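Lamance: screening and home release FAQ

Last updated 15 December 2022

Lots of you emailing the same things so it's all going on one page. Will add to it as more comes in. If your question's not here, use the contact form, not the comments under the trailer, we don't get to those often enough.

THE FILM

What is Lamance?

Feature drama, English language. Two sisters go back to run their late father's ferry for one last winter and don't agree on anything, least of all what he'd have wanted. First feature from Drutano, who up to now have made shorts.

Is it based on a book?

No. Original script. There is a novel with a similar sounding title, we've had people send us quotes from it. Different story.

Where was it filmed?

Mostly on one stretch of estuary, out of season, plus a disused ticket hall for the interiors. We've agreed with the people who live there not to give the exact village. Please don't post it in the comments if you've worked it out.

How long is it? Is there an interval?

Just over an hour and a half. No interval at any of our screenings. If a cinema wants to put one in, that's up to them, but ask us first where the break should go as there's a bad place for it.

Is it suitable for children?

Strong language in a few scenes, a funeral, one argument that gets quite loud. No violence to speak of. We'd say fine for most teenagers. Check the certificate shown by your venue, it's the one that counts on the door.

Are there any flashing images?

Yes, one scene on the ferry deck with a faulty lamp. Comes in the second half, lasts under a minute. Staff will have the timing on the night, ask at the desk before you go in.

Does the dog die?

No. Dog is fine.

SCREENINGS

Where's the main screening?

The Wendt, screen one. 200 seats. Doors open 40 minutes before the film, bar is open before and after but not during.

Is it sold out?

Advance tickets are gone, yes. We hold a few back for the door and there are always returns. Queue forms on the left of the foyer. No promises.

I booked in November and never got a confirmation.

First check your junk folder. If it's not there, your order still went through so long as the money left your account. Send us the name and postcode on the booking and we'll resend it. Don't book again, refunding doubles takes us ages.

Can I swap my ticket for a different night?

Up to the day before, if the other night has space. Email, don't phone. The box office phone is for the Wendt's whole programme and they can't see our bookings.

Is there a Q&A afterwards?

At the Wendt, yes, half an hour or so with the director and both leads. Not at the smaller venues, sorry, we can't be everywhere. Questions from the floor, no need to send them in beforehand.

Are you doing subtitled showings?

Yes, the Sunday matinee is captioned for everybody in the room. Audio description is available at every Wendt showing, headsets from the desk. Bring your own headphones if you prefer, standard jack.

Wheelchair spaces?

4 in screen one, each with a companion seat next to it. They don't show on the online plan, which we know is anoying. Email and we'll book it by hand. Step free from the street, accessible toilet on the same level.
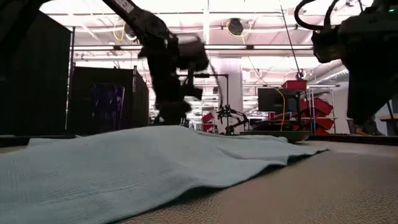 Can I bring a baby?

To the matinee, yes. Evenings no. Pushchairs get left in the foyer, someone's on the desk throughout.

Will it come to my town?

Maybe. Three more venues are nearly agreed and will go up on the screenings page when they've signed. If you know a cinema or a film club that would take it, tell them to write to us, that works far better than us writing to them.

HOME RELEASE

When is it out on DVD?

Spring. No date yet. Anyone selling a copy now is selling something that doesn't exist, please don't buy it.

Will there be a Blu-ray?

Same day as the DVD. Same extras on both.

What are the extras?

Commentary with the director and editor, three deleted scenes, the trailer, and the early short the whole thing grew out of. We wanted the full rehearsal footage on there as well but the sound's not good enough.

Will it be streaming?

Later on. The disc comes first, then rental, then hopefully one of the subscription services. Talks going on, can't say who.

Can I preorder?

Not yet. Join the mailing list and you'll get one email when preorders open. One. We don't send much else.

Do you post abroad?

Yes, but discs are region 2 for the DVD and region B for the Blu-ray. Check your player. We can't take back opened discs for that reason.

Is the soundtrack available?

Elell did the music and are putting it out themselves, download first and a short run on vinyl after. The song over the end credits is theirs too, it's called Low Slack. Most asked question of all so now it's on here.

SCHOOLS, CLUBS AND PRESS

Can our film club show it?

Yes, from spring. You'll need a licence, which depends on how many members you've got and whether you charge on the door. Tell us both when you write and you'll get a price back within the week.

We're a school, do we pay the same?

Less. Put "school" in the subject line. There's also a set of discussion notes you can have free, they were written for older pupils doing media or drama.

Can I get a screener for review?

If you write or broadcast somewhere we can look up, yes. Send a link to recent work. Links to the film last for 3 days then expire, so ask when you've actually got time to watch. Extensions are possible but you do need to ask before it runs out.

Is there an embargo?

Yes, until the morning after the Wendt screening. Social posts are fine before that, full reviews aren't.

Where do I get stills and the poster?

Press page, bottom of the menu. Print size and web size. Please keep the photographer's credit with them, it's in the file info. Don't crop the poster.

Can I interview the cast?

Possibly. Both are rehearsing plays at the moment so it's mornings only, by phone. Say what it's for and how long you need. Ten minutes is easy, an hour is not.

ODDS AND ENDS

I was an extra, am I in the credits?

Everyone who signed a form on the day is in there. If your name's spelt wrong tell us now, the disc version isnt locked yet. After it's locked we can't change it. The cinema copy stays as it is.

Can I buy the yellow coat?

It was made for the film. There were two, one's ruined and the other is staying with us.

Are you making another one?

Writing it. Nothing to announce.

I'd like to work with you.

We keep CVs for crew, one page please. We don't read unsolicited scripts, for legal reasons, and they get deleted unopened.

I wrote to you weeks ago and heard nothing.

Sorry. Small office, big inbox. Send it again with the date of your first email in the subject line and it'll go to the top of the pile. Office is closed between Christmas and New Year, back on it after that.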